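OK so I finally get to talk about what I've been doing since July. Short version: I write the bit of software that decides when our humanoid is allowed to move its hands. The package is called Nerorell. It sits between the planner (Kasia) and the joint controllers and mostly says no.

1/ Picking out of a bin
Kasia wants one grasp pose per object. Fine for a lone box on a shelf, awful for a bin where everything touches everything. So now the planner hands me a ranked list of up to 200 candidates and I throw out every one where a thumb would clip the rim. Way fewer aborted approaches!!

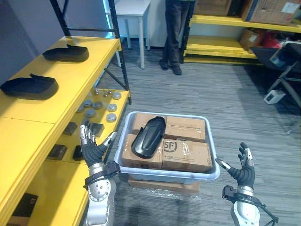 2/ Head camera vs. wrist camera
The two disagree all the time, and for weeks I thought it was calibration. Nope. Timestamps. The wrist stream was being stamped when it landed on the computer, so when the arm swung fast, every wrist pose was late. Ngân Lý spotted it in the logs while I was busy re-printing checkerboards (sorry, printer).

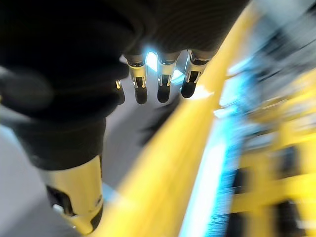

Once the stamps were fixed I could do the thing I'd wanted all along, a blur score per patch, so perception trusts some pixels and ignores others. Fingers ride along with the camera, so they come out pretty crisp even when the yellow rail behind them is one long smear. My old score averaged the whole picture and tossed it. The new one keeps the fingers for hand tracking and skips the rack for that tick. I reran it on 3,028 saved images and the old score had rejected 833 that were totally usable for fingers. Ouch.

3/ Foot placement
Salma Abdel Hamid owns the walking side, and her rule is that the feet have to be settled before I get the arms. I used to poll for that. Now her node publishes a "settled" flag and I subscribe like a grown-up.

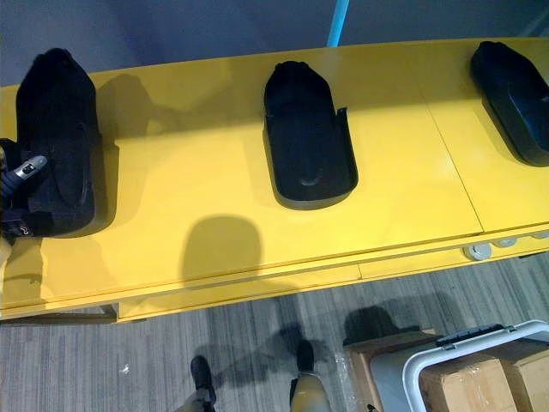
The flag has to hold for 6 control ticks in a row or I ignore it. We tried fewer and the arms would start up while the hips were still correcting, and the whole upper body got this nervous wobble. Salma wants to make it adaptive. I want to leave it alone until after the Junus merge.

4/ Next up: replay tooling. Scrubbing logs by hand is eating my life. Will post the config format when it stops changing every day.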